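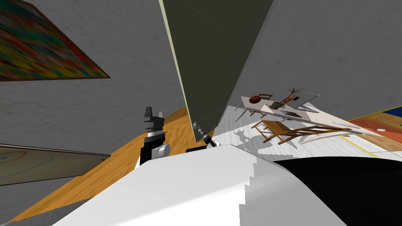
Metulden's Main Street paint rules are changing, and shop owners have until the end of the year to say which color they want. Council voted Tuesday night, five to two, after a long meeting and a lot of arguing over green. The old list had three colors on it, all of them some kind of gray. The new one has eight. Dark olive green is in, and so is pale cream for trim – same pairing as the tall panel in the picture, olive with a thin cream strip down its left edge. Brick red also made it. Bright yellow did not.

The change covers the stretch from the Rosser Building down to the bridge, 83 storefronts in all. Side streets are not included, at least for now. Neither are upstairs windows, wich caused some confusion at the July hearing and apparently still does.

Siwan Rees runs the shoe repair place at 111 Main and has been asking for this for years. Her front is gray. Her neighbor's front is gray. "People walk right past me and then call from the corner asking where I am," she said after the vote. She wants olive, with the cream around the door, and she wants it done before it gets too cold to paint.

She may not make it. Permits open in two weeks and the town has one person handling them.

What owners need to know:

- Permit fee is $15, down from $40
- Grants of up to $2000 per storefront for labor and paint, first come first served
- Corner buildings can apply once for both sides
- Anyone who painted in the last 12 months can apply again, but no grant money

Grant forms are at the town clerk's window now. Online forms "soon," per the clerk's office. No date given.

Not everyone is happy. Meirion Landeg owns four buildings at the bridge end and spoke twice on Tuesday, the second time past his three minutes. His complaint is mostly with the trim rule. Under the new rules trim has to be pale cream or white, nothing else, and his buildings have black window frames that he had redone last spring. "I paid good money for that black," he told the council. He was told existing trim can stay until the next time it gets painted. He asked for that in writing. Council members said it is already in writing, page six, and it is – we checked.

Landeg also asked why dark green and not a lighter one. The answer from the planning office was that old paint scrapings from the Rosser Building came up dark olive under the gray, probably from before the war. A few scraped spots can still be seen by the side entrance if you look low. The lighter greens on the sample cards were dropped after the July hearing, where they got compared to a dentist's office by more than one speaker.

The two no votes both came from members who wanted the side streets included. Expect that to come back in the spring. Mill Street owners turned out in decent numbers and several of them said they would happily take the same list tomorrow, fee and all.

Paint itself can come from anywhere as long as it matches the town's cards. Droltau Hardware has a set of the cards at the counter and will mix to them. So will the lumber yard, which expects its set by Monday. Don't go by a phone screen, the clerk's office says, they've already had one owner bring in a quart that was closer to brown.

Hostia, the bakery across from the bus stop, will be the first one done. Its permit was approved early as a trial, brick red with white trim, and the painters start next week. The bakery stays open but the front door will be closed, use the alley side.

Parking in front of Hostia is out for the length of the job. The loading zone moves one space north. Signs are supposed to be up by the weekend but weren't there when we walked by this morining.

Next council meeting is in two weeks, 7 p.m., upstairs room. Sidewalk benches are on the agenda.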